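Laundry Room Set-up – Section 8: Basket and Washer

For anyone staying at the Abernathy house. Read the bit about the door even if you skip the rest. Last update November, B. Dunleavy.

Before you start – basket comes out of the hall closet and goes on the floor in front of the washer. Close enough to reach both without stepping. Don't set it on top of the machine, it walks off during spin.

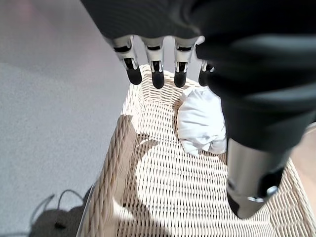 8.1 THE BASKET

1. Wicker, so check inside for snags first. Run a hand round the rim. Any broken ends, snip them.
2. No wet things left in it overnight. Wicker goes moldy and the smell stays.
3. Empty it right down to the weave. Socks and washcloths hide at the bottom, small dark ones espescially.
4. Lift from underneath when full.

Note: the Lollitberg canvas liner is optional. Wash it alone, cold.

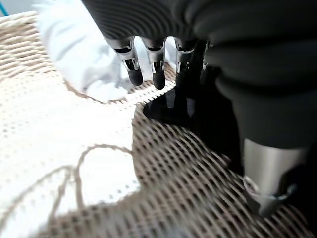
Woven basket, tan.

8.2 LOADING

1. Water valve on. Lever in line with the pipe = open.
2. Pull washer door all the way open, until it stops.
3. Look in the drum. Anything from the last load, take it out or decide its going round again.
4. Put items in one at a time, shaken out. Big stuff first. Stop at three quarters full.
5. Giment powder in the drawer, one scoop. Half for towels.

CAUTION: don't lean on the open door or hang things off it. The hinge was replaced once already and cost $163.

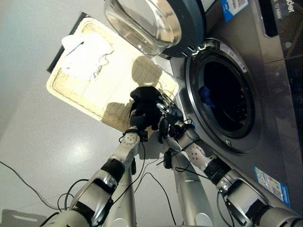
6. Check the rubber gasket for trapped cloth, bottom edge mostly. A sleeve caught there means water on the floor.
7. Close door, push till it clicks. No click – open, check the latch slot for lint, try again.
8. Pick cycle. Everyday is 48 minutes. Sheets need the long one.

Note: nothing starts after 9 at night please, the wall is shared.

8.3 AFTER

Leave the door ajar. Wipe the gasket dry with a rag. Basket back in the closet, empty. Drain filter is in the Gretow sheet taped inside the closet door – problems, text Barrett Dunleavy.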